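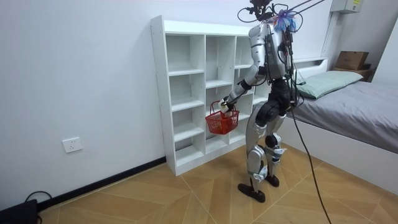

Open cubby shelf for apples in the hall room - good idea or not?
Forum: Storing and Preserving > Fruit

quincewall
Good evening to all. I am new in this part of the forum, but I have read here for a long time. We moved to Cladow in the spring and we have no cellar any more. What we have is a small room behind the hall with white walls, a parquet floor and a tall white cubby shelf from Hakala, three columns wide. We wanted to use it for shoes. Now I think about using it for the apples in October.

My plan is that every cubby gets its own apples, so that a bad one does not spoil the neighbors. We go along the shelf once a week with a small basket, take out what we want to eat and check the rest.

My questions:
Is it bad that the apples lie directly on the white board, without paper or straw?
Is 13 degrees (Celsius) too warm? I measured it on Thursday in the evening, near the floor.
Should the red ones and the yellow-green ones be apart?

mossyladder
13 is too warm if you want to keep them until spring. For a few weeks it is fine. I would not build a plan for the whole winter on this room.

Directly on the board is all right when the board is clean and dry. My mother kept hers on bare boards in the attic for many years. Straw can smell, and the apples take the smell.

rennet_and_rye
I do not agree about the boards. A smooth board is hard and the apple always rests on the same point. If you put it down a little too fast you have a bruise, and you see it only after a week, because it is on the underside. Put a sheet of newspaper in each cubby. It costs nothing.

Also, one cubby for each kind is a waste of a big shelf. In a flat tray with slats I keep more fruit than you will get in there.

quincewall
Thank you both for the quick answers. About the waste of space: yes, I understand it. But the shelf is already there, and I don't want to buy trays also. We are two people and we have one tree and what the neighbors give us.

I have now tried it with a few pieces, to see how it feels with the reach and the height.

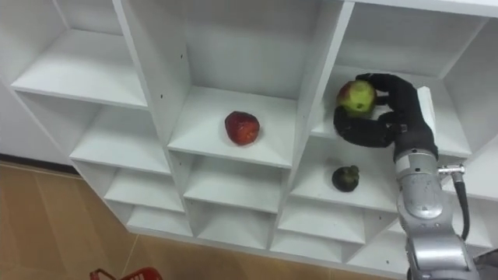 Upper row, one fruit to a cubby. Red in the center, yellow-green with the red blush on the right.

What I like is that you see everything at once. In our old cellar the boxes stood on top of each other and we always forgot the lowest one until it smelled.

mossyladder
That is a fair point. Seeing them is half of the work. I would still keep the top row for the kinds you eat first, and the late kinds near the floor, where it is cooler.

For the colors: the color itself does not matter, but early kinds give off more gas and make the late ones ripen. So separate them by kind and by date. In an open shelf the air goes everywhere anyway, so the dividers will not help you much with this. They help against rot.

pearhouse739
I have the same type of shelf, but from Birkik, and mine has apples in it for the third winter. Is yours fixed to the wall? Mine was not, and with the lower rows empty and the upper rows full it was not stable at all. Two brackets at the top and it was solved. Fill from the bottom, please, not from the top.

quincewall
It stands on the floor against the wall, no brackets yet. I will do this before the real harvest comes. Thank you, I had not thought about the weight up there.

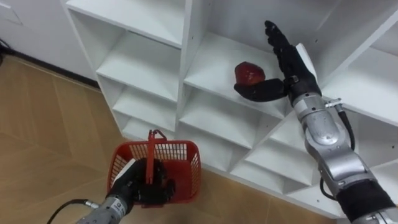

rennet_and_rye

Can I say something about the basket too? I have the same kind of red mesh basket with a handle and I stopped using it for apples. The grid presses into the skin when there are several layers. For one layer it is good, and the open sides let the dirt and the leaves fall out. I put a folded kitchen towel in the bottom now.

For the weekly check it is the right size, I admit. With a big crate you put the crate on the floor and bend down for every single apple. A small one stays in your other hand while you reach into the cubby.

quincewall
Yes, for us it is exactly the weekly basket. For the picking itself we have two wooden crates from the market in Sondton. I will try the towel.

The thing I noticed is the order of work. First I wanted to take everything out, look at it, and put it back. But each time you lift an apple you can hurt it.

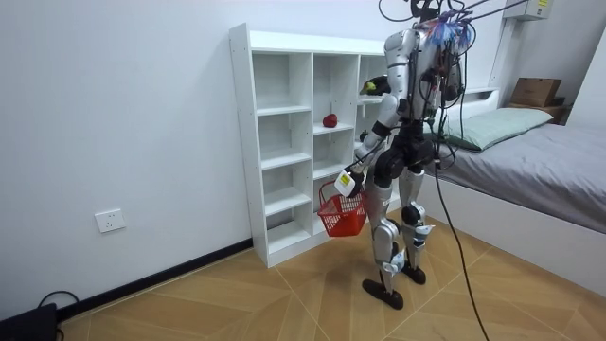 So I would prefer to leave the good ones where they are, turn them only with the eyes, so to say, and take into the basket only what is soft or what is for the kitchen. Does somebody do it in the same way?

pearhouse739
Same way, yes. I look from the front and smell a little in each cubby. When one compartment smells sweet I take out that one completely and sort it on the table. The others I leave alone.

rennet_and_rye
Smelling is too late in my opinion. I lift every apple, every week, around 300 of them in a good year. Slow, but I lose very few.

mossyladder
300 is another sport. Quincewall has one tree.

quincewall
One tree, and not a very hard-working one! I will start with newspaper in the lower half and bare boards in the upper half, with 10 apples of the same kind in each half, and compare. I write here again when I see a difference. If somebody has a tip for curtains that keep the light out of such a room, I would be glad, the window is small but it looks to the south.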